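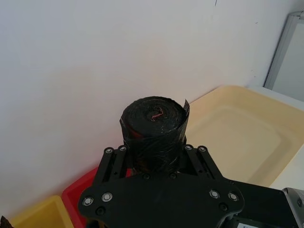
Plastic bags are made from a thin sheet called film. Film starts as small plastic pellets, which are melted in a long heated barrel. The melted plastic is pushed through a ring-shaped slot, and air is blown in to make a tall tube. The tube cools, is pressed flat, and is wound up. On a roll of black bags seen from the end, the layers show as faint rings, one inside the next. A wider roll of the same film has more rings.

Why bags come on a roll

A machine seals the flat tube straight across to make the bottom of each bag. Next to the seal it punches a row of tiny holes, called a perforation. The film between the holes is narrow, so it tears there before it tears anywhere else. In a small roll, the bags are often folded lengthwise before winding.

Why the film is black

Plain film is cloudy or clear. Black film has a powder called carbon black mixed in. It blocks light, so the contents of the bag can't be seen.

Try it

Ask an adult for one bag from a roll. Unfold it on the floor and find the seal. Do not put any bag over your head or face, and keep bags away from babies and pets.

Words to know
Film: a very thin sheet of plastic.
Perforation: a line of small holes made for tearing.

Text: Austra Lukoševičius, July 2025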